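Border talks leave Grarov traders unconvinced

The river crossing between Brokura and Grarov is due to reopen on Wednesday, the third date the two governments have given since spring. A former trade negotiator who sat through the early rounds agreed to talk on condition of not being named.
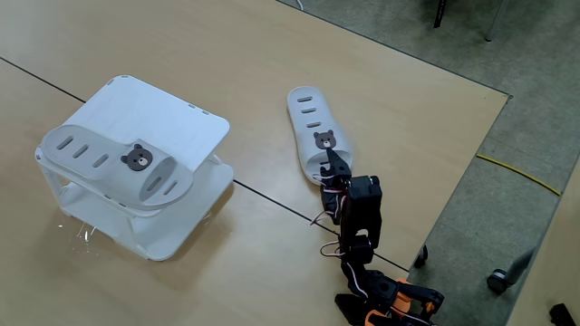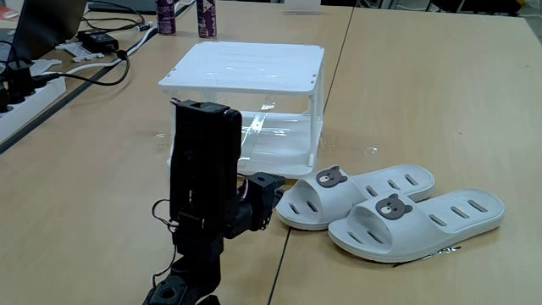

A white two-tier rack on a table, in both pictures.

Asked whether this date would hold, the negotiator took a while to answer. "They signed 2 pages. I've seen longer agreements about parking."

The text promises "a new stage in neighborly relations" and sets no tariff. Officials in Brokura say 193 trucks a day will pass. The negotiator wanted to know where that number came from. "Last August they had 3 inspectors for the whole crossing. Has anyone hired more? I asked and got a speech."

And the Sanna pipeline, which both sides mention at every press event?

"It's 1343 kilometers on a map. Maps are cheap - ask them who pays for the first one."

Grarov's foreign ministry calls such doubts outdated and points to warmer language from its neighbor. The negotiator shrugged at that. "Warm language was there last time too. Then the crossing shut over a customs stamp."

Would a reopening change anything for traders? "For a week, maybe. I'd wait before ordering stock."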